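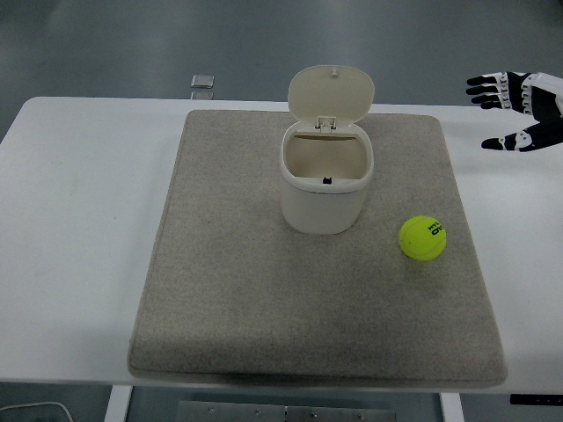
Progress report, good practice rules for tabletop handling work
Submitted May 22, 2024 to Nithin Chowdary, Standska
Prepared by Frøydis Solberg, Rernen

The draft rules now have 8 sections. Four are finished and in use at both benches. The other four are still being edited, mainly the ones on stopping the hand and on who may step up to the table during a run.

We have logged 3,917 runs under the draft since the grant began. Of these, 456 were set aside for breaking a rule. Most were setup faults: a second object left on the mat, or a lid not in the position written on the run sheet. We did not repair these records afterward. Section 3 says a run with a setup fault is kept, marked and left out of the totals, and we followed that.

Changes in this period:

Start position. The hand has to be open and clear of every object before the operator says "ready." The old wording was "near the table," and the two benches read it differently.

Lids. Any container with a lid gets its lid state written down before the run, open or closed. "Partly open" is no longer accepted.

Cables. Loose cables on the floor are now part of the morning check. Dider asked for this and we agreed.

Training took longer than planned. Two operators still need to be signed off on the stop procedure, and they work only with a second person until then.

The full draft goes to outside readers in August. We are not asking for more money. We do ask for a decision on whether the Lobo bench should follow the same rules, as it would affect the wording of section 6.

Contact: Frøydis Solberg, Rernen project office
Back to top

Related items
Run sheet, current version
Stop procedure for operators
Lobo bench: open questions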